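Home | Projects | Rainy Day | Storage | About

Filed under: Small Stuff, Sorting & Storage

How to Set Up a Color Sorting Table (and Keep It Set Up)
4 January 2025
By Thoa La
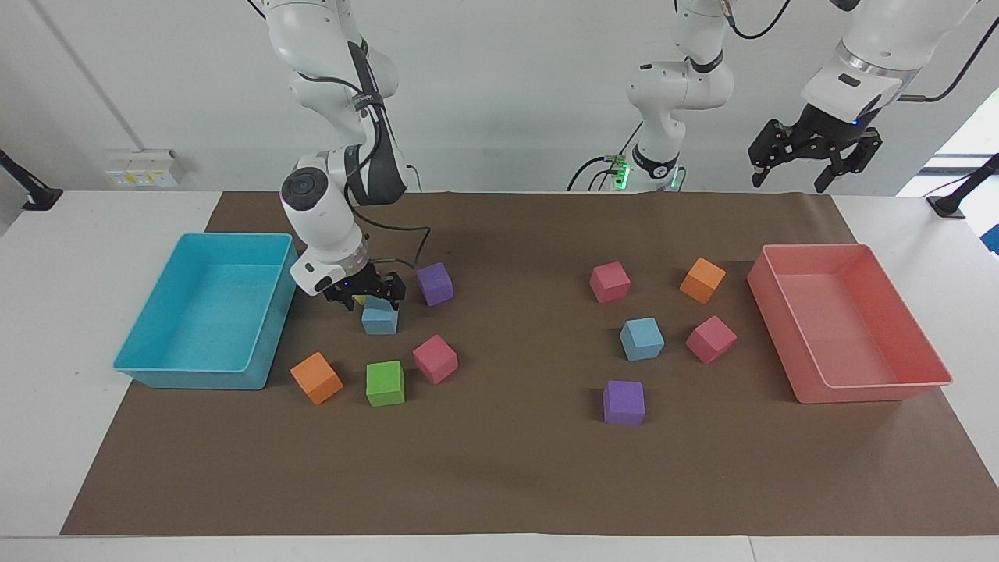
Brown paper, two bins, foam cubes still to be sorted.

I own a lot of foam cubes. I did not set out to. You buy one bag for a rainy afternoon, a relative buys you another, and by September you are finding an orange one in the butter compartment. A sorting table was my attempt to get some use out of them, and it has outlasted the marble run, the felt farm and a very expensive wooden clock.

The setup takes 4 minutes once you have the stuff in one place. Getting the stuff in one place took me most of a weekend.

What you need

Small foam cubes in several colors. Mine are the plain craft kind.
Two plastic bins, same shape if possible, in different colors.
A big sheet of brown paper.
Masking tape.
A table you don't need for dinner.

Lay the paper first

Cut a sheet that covers nearly the whole tabletop and leave a strip of bare table along the front, so you have somewhere to put a coffee. Roll paper wants to go back to being a roll. Flip it so the curl faces down, press from the middle outward, and run a loop of tape under each corner. Don't tape over the top edges unless you enjoy peeling up half the finish. My brother-in-law Quang Lý irons his paper. It does look better than mine. I have chosen not to mention this to him.

The paper is there for two reasons. Foam skids on a slick tabletop, and a yellow cube on a white table under a bright lamp is surprisingly easy to lose. Brown is dull enough that every color stands up against it. I tried gift wrap once. Never again.

Place the bins

One goes on the left, one on the right, with the cubes between them. Wide and shallow beats tall and narrow, since small hands (and tired ones) should be able to drop a cube in without aiming. Sloped sides are good. A flat rim is good too, as it gives you something to grab when you carry the whole business to the closet.

I use a blue bin and a pink bin. The pink is closer to salmon, and there was a discussion about that in our house which I won't reproduce. You can turn one bin at a slight angle if it makes for an easier reach. Perfectly square bins look nice for as long as it takes someone to sit down.

Scatter the cubes

Start small. A dozen or fewer is plenty for a first round; my nephew Tín Kim demanded 30 on his first try, sorted five and left to look at a bug.

Drop them in two loose groups, one nearer each bin, and mix the colors in both groups. If all the pinks land beside the pink bin, pick them up and try again. You want a few repeats, plus a color or two that shows up only once. The single cubes are where the arguments come from, and the arguments are most of the game.

Leave a finger's width between cubes where you can. A couple of close neighbors is fine and makes it a little harder.

Pick a rule

The rule is what tells you which bin a cube goes in. Say it out loud before anyone touches anything.

Warm and cool: pink, orange and yellow go in the pink bin. Blue, green and purple go in the blue one. Purple will be appealed. Hold firm.

Pairs and loners: colors with a partner go left, colors without go right. Good for kids who have just gotten smug about warm and cool.

Alternating: one cube left, one cube right, never the same color twice in a row. It can run into a dead end, depending on what you put out. Dump and start over.

One color only: call a color, and only that color gets moved. Best when you need to be on the phone.

If a player is past all of these, hand over a pair of kitchen tongs. Foam squashes and then springs out sideways, so keep the grip light and go straight up before going across.

Putting it away

Lift the bins, roll the paper with the tape still on it, and stand it behind the door. Mine has lasted 12 weeks with one coffee ring. Stack one bin inside the other with the cubes in the top one. Foam can go in a mesh bag through a cool wash, but air dry it. I have seen what a hot dryer does to a purple cube and I still think about it.

Then check under the couch.

Next project: A Button Jar You Can Open Again

Older posts | Newer posts | Back to top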